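**October, 7:40 am, coffee one of probably four**

Budget is due to Aldo Fontana by end of day and he wants "one page, no adjectives." So the adjectives go in here.

Where things stand on the hand-held gripper question. We have two pairs. Pair A is fine. Pair B has the left unit that sticks when you close it past halfway, and the fix so far has been Fergus opening it up, blowing on it, and closing it again. He has asked for this to be recorded as maintenance. Recorded.

Quotes in hand:

| Item | Vendor | Each | Notes |
|---|---|---|---|
| Complete gripper, marker cube fitted | Zudstead | $564 | six weeks, they say |
| Gripper kit, assemble yourself | Benítez | $232 | cube not included, nor screws, apparently |
| Spare finger set | Benítez | $39 | fits pair A for sure, pair B "should" |
| Bench arm, refurbished, one only | Uka | $1,358 | no stand, no power supply |

The Uka arm is the one everybody keeps drifting over to my desk to mention. I get it. It's cheap for an arm. It is also cheap the way a car with no seats is cheap. Once we add a stand and a supply and somebody's two weeks of getting it to talk to anything, I'd guess we're at double, and we still won't have more folding demos to show for it. Parking it for next year unless Aldo suddenly gets romantic.

So it's really Zudstead or Benítez. Two Zudstead units come to $1,128. Two Benítez kits are $464, which looks like a landslide until you remember the last kit. For the record, the last kit:

- arrived missing one jaw
- replacement jaw arrived, was the same side as the one we had
- third jaw correct, by which time I had learned to say "left-handed" in a very calm voice on the phone

Fergus says he'd build them anyway and he likes building them. I believe the second part. He also likes 3D printing the cubes himself, and the last one he printed came out slightly not a cube. The tracker noticed before we did.

**10:15**

Called Zudstead. The six weeks is from payment and not from order, and payment goes through Wodstead purchasing, who have their own relationship with time. Call it ten weeks. They won't do a discount on two. They might on six. I said we would love to be the kind of lab that buys six.

Asked whether the cable exits at the back or the side on the current version. Guy on the phone went to look. He was gone long enough that I drafted half of this page. Side, he thinks.

Also not on any quote and always forgotten: cables. We go through them like pencils. The one on the right gripper lies across the tabletop while you work, and every so often a sleeve finds it. Clips, sleeving, whatever, put a line in. Same for printed markers (they scuff) and cloths (they go home with people, I have my theories).

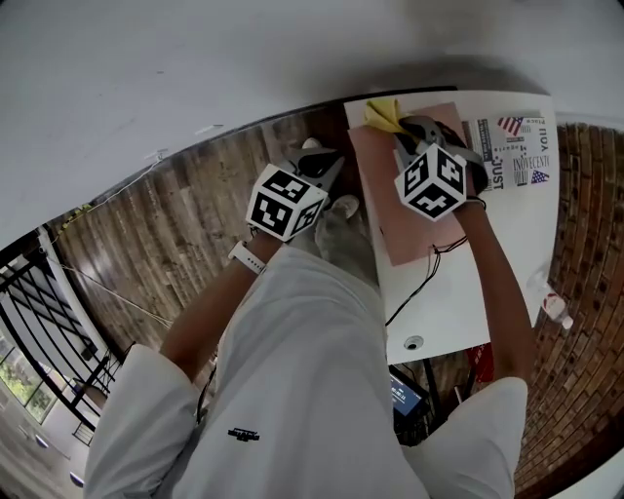 Which brings me to how I'd like to argue this to Aldo. The cloth work needs both hands on grippers, so one bad unit takes out a pair. We don't have half a setup when pair B sticks, we have none. On paper it says two pairs, in practice it has been one and a bit since summer. If he only reads one sentence of the request I want it to be that one.

Proposal, draft:

1. One complete Zudstead unit, $564, to replace left B. Right B is healthy, leave it alone.
2. One Benítez kit, $232, as the bench spare. Fergus gets to build it. Everybody happy.
3. One finger set, $39.

Total $835 before shipping. Comes in under two Zudsteads and way under the arm, and nobody has to find floor space for anything.

Open problem: will a new left unit and an old right unit calibrate the same way? Weights differ a bit according to the spec sheet. Fergus thinks a person would stop noticing in ten minutes. I'm less worried about the person.

**2:30 pm**

Sent to Aldo. One page, one adjective ("sticky"), which I decided was technical.

Aldo back already: wants to know why we can't just repair left B. Fair. Told him I'd ask Benítez for the price of a replacement slide. Fergus offered to blow on it again in the meantime.

To do:
- slide price from Benítez, part number is on the inside of the lid
- shipping figure from Zudstead in writing
- cable clips, put a real number on it
- tell Uka no, nicely, ask if the arm will still be there in spring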